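News > Local > Business

Mapplebeck basket workshop to move into former Russide school
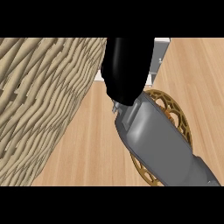
October | Staff report

The Mapplebeck basket workshop will leave its rented rooms on Canal Street next month and move into the old primary school in Russide, which has stood vacant since the district merged its two schools. The town council approved the lease on Friday in a vote that took less than ten minutes.

The lease runs for 15 years, with a break clause after 8. The workshop will pay a reduced rent for the first part of the term in return for repairs to the roof and the heating. Neither side has given out the rent figure.

Mapplebeck makes log baskets, storage hampers and chair seats, and sells most of them through shops in Vendar and by mail order. It has 10 people on its payroll, and four of them work part time. The company said all of them have been offered the same hours at the new site.

Space has been the main problem at Canal Street. Willow has to be soaked before it can be woven, and the long soaking tanks take up most of the back room. Bundles of dry willow are kept in a rented barn outside town and brought in by van twice a week. At the school, the former gym will be used for storage and the tanks will go in the kitchen, where there is already a drain in the floor.

The two classrooms facing the road will become the main workroom. A third will be kept for evening classes, which were dropped three years ago when the company ran out of room. Classes are expected to start again in the spring with a beginners' course in round baskets. Prices have not been set, but 41 people had put their names on the waiting list by the time the council met.

Parking came up at the meeting. Residents of the lane behind the school asked that delivery trucks use the front gate only and that none arrive before 8 in the morning. Both points were added to the lease. The council also asked the workshop to keep the footpath across the playing field open, and the company agreed.

A second bid for the building came from Casania, a furniture retailer that wanted it for a showroom. The council's report said the Casania plan would have brought in more rent but needed a new access road, and the county had already turned one down on that stretch.

Work on the roof is due to start within weeks. The workshop plans to keep weaving at Canal Street while it is being done and will move the tanks last. Orders placed for the holidays will not be affected, the company said, though its shop counter will close for several days during the move. The Canal Street rooms are expected to be offered for rent again in the new year.

Comments (4)

willowlane: Glad something is finally going in there. The windows on the field side have been boarded up for two winters.

P. from Vendar: Will there be a shop at the school or is it just the workroom? The article doesn't say. I drive over for chair seats and Canal Street was easy to find.

oldgym: I learned to play basketball in that gym. Better willow than pigeons I guess.

rt_russide: Front gate only is fine on paper. Somebody needs to trim that hedge first, you can't see anything coming from the left.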